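Morketti Supply
Home > Waste and Tidying > Tabletop Bins > Drurnasby Round Bin with Zanstead Liners

Drurnasby Round Tabletop Bin, with one pack of Zanstead clear liners

$69 for the bin and 100 liners
In stock. Ships from our own shelves.
Return window: 100 days, used or unused, liners included if you haven't opened them

Overview

Let's start with the price, which we think is high. It's a round bin. You put a bag in it and you put trash in the bag. The maker calls it a "surface waste system," and we have asked them twice what the system part is. The answer both times was the liner. So you are looking at a bin and some bags, sold together, and the question for this page is whether these ones are enough better than the bin you already own to be worth the money. For some people, yes. For a lot of people, no, and we'd like you to work out which you are before you order and not after.

We kept one in the packing room from spring through October. It stood on a table most of that time, got moved to the floor when the table was needed for something bigger, and was emptied by whoever noticed it was full. That's a normal life for a bin and it's the only kind of testing we trust.

What it does well

The bag stays put. That is the whole case for it. On most small round bins the liner slides in the first time you drop something heavy on it, and then you have a bin with a bag at the bottom and garbage on top of the bag. With the Drurnasby and the Zanstead liners, you fold a good length over the rim and let the rest hang. There's enough spare plastic on the outside that the weight in the middle doesn't pull it under.

It looks untidy. The brochure shows a bag with a crisp, even cuff and we have never managed that, and neither has anyone we lent it to. The extra bunches up at the sides. If you care how a bin looks on a desk in front of clients, trim the liner or buy a bin with a cover ring. 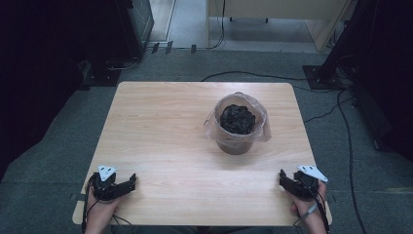 Crumpled packing is a fair test for a small bin, and a harder one than it sounds. It weighs very little, takes up a lot of room and springs back when you take your hand away. A bin that holds a week of pencil shavings will fill in a morning if you're stripping plastic off parcels. Push it down and you gain a bit, let go and you lose most of it. The Drurnasby is no different from any other bin its size in this respect. The maker's page says "high capacity form." It is a cylinder. It holds what a cylinder holds.

The other thing we like is that the liners are clear. You can see how full it is and, more useful in a workroom, whether somebody has dropped a part or a label in there by mistake. We've gone back for a missing set of screws more than once. With a black bag you're digging.

What we're not convinced by

"Quiet disposal." We don't know what this means for a bin. The bags crackle when you touch them. They are thin plastic bags.

"Will not tip." Everything tips. Empty, it's light enough to go over if you catch the rim with a sleeve or drag a cable past it. With something in the bottom it's steadier. If your table gets bumped a lot, keep it back from the edge, the same as you would a mug.

"Universal liner fit." This claim runs in both directions and we only believe half. The Zanstead liners do fit nearly any small round bin we tried them on. Other people's liners do not all fit the Drurnasby. Two cheaper brands we had on hand were too short to fold over and slipped in right away. If you buy the bin, plan on buying the long liners too, and put that in your sums.

"Tear resistant." Better than bargain bags, worse than contractor bags. Anything with a sharp corner goes through. Lihua Su, who runs our returns bench, puts a sheet of folded cardboard at the bottom before the bag goes in, and hers last longer than ours.

What you get

One round bin, no lid
100 clear liners, flat-packed in a box (they used to come on a roll, and we liked the roll better)
A leaflet, mostly about other products

There is no lid available. We've asked. Please don't buy it for food scraps in a warm room and then write to us about flies.

Using it on a table

A tabletop bin only makes sense if you work at a table, standing or sitting, and produce small trash all day. Sorting, unpacking, trimming, craft work, mail. If the floor bin is right by your foot already, you won't gain much. Where we noticed a difference was on the big table in the middle of the room, with open floor on every side and nothing within reach to throw things at. People had been making a little pile at one corner and meaning to deal with it later. The pile went away once there was a bin on the tabletop.

Put it slightly off center. In the dead middle it blocks whatever you're trying to lay out, and at the corner someone will knock it off. We settled on a spot a bit past the middle and to the right, which suits right-handed people and annoys Sreekumar Naidu.

Lining it

Open the bag fully and shake some air in. Lower it to the bottom of the bin before you fold anything. Fold the top outward over the rim and pull it down evenly, or as evenly as you can be bothered to. Don't tie it and don't tape it. Press the bag to the wall with your hand once, all around, so there isn't a pocket of air underneath. If you skip that last step the first few things you drop in will sit on a balloon and you'll think the bin is full.

To empty it, gather the outside flaps up and in, twist, and lift straight. The spare length gives you plenty to hold. On this one point the brochure is right and we have no complaint.

About the table

We get more mail about the table in our photos than we do about the bins, so we gave in and stocked it. It's sold as the Ye work table. The top is light wood with a pale, wavy grain, and no two come out alike. Some people send them back over this. One buyer wanted the grain to match a desk he'd bought from another store, and it was never going to.

Look at the grain before you decide. It runs mostly in long lines, with some streaks a little darker than the rest, and you may get a spot where the lines bend around in a loop. We like those. If you want a plain, even surface that looks the same from one end to the other, get a painted one and save yourself the shipping.
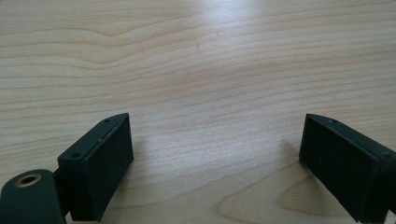
Ye work table, top surface. Grain pattern varies from piece to piece.

The finish is smooth and has a slight gloss. Under a strong overhead light you'll get glare on part of it, enough to be a nuisance if you photograph things on the table or read glossy paper there. The maker describes the finish as "glare free," and we've told them we won't print that in our listing. Move the lamp or use a mat.

A smooth top also means light things slide. The bin will scoot if you lob something at it from the side. A scrap of shelf liner underneath fixes that for pennies, and you don't need the "stability disc" sold separately by Drurnasby. We don't carry the disc.

For cleaning, a damp cloth and then a dry one. We haven't tried the branded wood cream and we can't see why you'd need it.

The table ships separately and is not included in the price at the top of this page. Please read that line again, because people still miss it.

Refills

Zanstead liners are also sold alone, same box. You can find shorter ones cheaper elsewhere. If your current bin already grips a short bag, buy those and forget this page.

How long a box lasts depends on how often you change the bag. We change ours only when it's full. Swapping a bag with three tissues in it is how you end up thinking liners are expensive.

Customer comments

Guoqing Cui
Fine bin. Bought for the mail table. The bag really doesn't fall in, which was my only reason for buying. I still think it costs too much and I told them so on the phone. They agreed with me, which was a strange call.

Mingxuan Hao
Three stars. Works, but the loose plastic around the outside gets on my nerves. I've started cutting it off with scissors. Would like a shorter liner that still holds.
Reply from Morketti: So would we. The shorter ones we tried slipped. If you find one that doesn't, send us the name.

K. Leemans
We ordered several for a shared workroom and sent half of them back, no argument about the refund. The ones on the big tables get used all day. The ones we put on people's own desks just collected pens.

Returns

You have 100 days. Rinse the bin out first. We will take a scratched bin, we won't take a full one. Opened liners stay with you. You pay return shipping unless it arrived damaged, in which case email a photo and we'll send another without asking for the first one back.

Orders over $60 ship free within the lower states, so the bin qualifies and a single box of refills does not. We're aware that this looks like a nudge to buy more liners. Wait until you need them.

Also on this shelf

Zanstead clear liners, long, boxed
Morketti under-desk hook bin (ugly, cheap, good)
Ye work table, light wood top
Drurnasby tall round bin: discontinued, a few left, one has a dent and is priced accordingly

Page maintained by Kobe Leemans, who would like it known that he bought his with his own money. Corrections to the shop address.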